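Roltdale Trail Surface Notes

A table of walking-path surfaces, kept as a plain CSV file. Each row is one stretch of path, 100 meters or shorter, with a surface code, a width and a free-text remark. Release 4 has 300 rows.

Files
surfaces.csv – the table
codes.txt – the surface codes and what they mean
changes.txt – what changed in each release

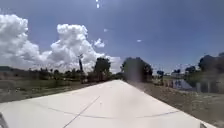

Columns
segment_id: a number, never reused
surface: one of the codes in codes.txt
width_m: measured at the narrowest point, left blank if unknown
season: the month of the visit
remark: anything a walker or wheelchair user should know

Distances were taken with a measuring wheel. Slopes are not recorded. The remark column is missing in 56 rows, mostly from release 1. 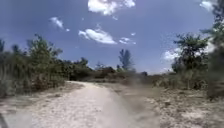
Sandy path through low scrub, curving left.

Known problems
The codes "packed" and "loose" overlap. Two people can walk the same stretch and pick different ones, and the season matters too. Rows entered by Rostam Daneshvar before September used an older code list and were converted by script – check them before relying on them.
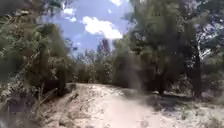

Ionuț Onu: I would merge the two codes and put the difference in the remark column. The split makes the totals by surface hard to trust.

The codes stay separate in release 4. A merged column may be added later under a new name, so that old scripts keep working.

Corrections
Send the segment_id, the column and the new value. One correction per line is easiest to handle.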